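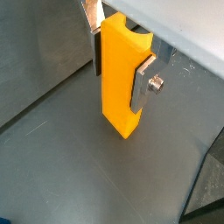

3.2 Materials and procedure

Children were tested one at a time in a quiet room at their preschool, in sessions that ended before noon. The final sample was 371 children aged 4 and 5. Each child heard 60 short sentences in two blocks, half with a color word before the noun and half with a shape word. Sentences were recorded by a female speaker and checked by two of the authors (Leite and Võ).

After each sentence the child named the object it referred to. Answers were scored as correct, partly correct or wrong.

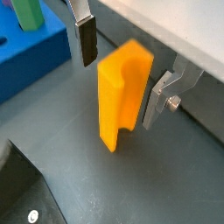

Figure 2. Yellow-orange block with a rounded groove along one side.

Objects with a groove drew longer answers than plain ones. Many children used "hole" or "slide" for the hollow part, and we accepted both. Sessions stopped early by the child were left out of the analysis in Section 4.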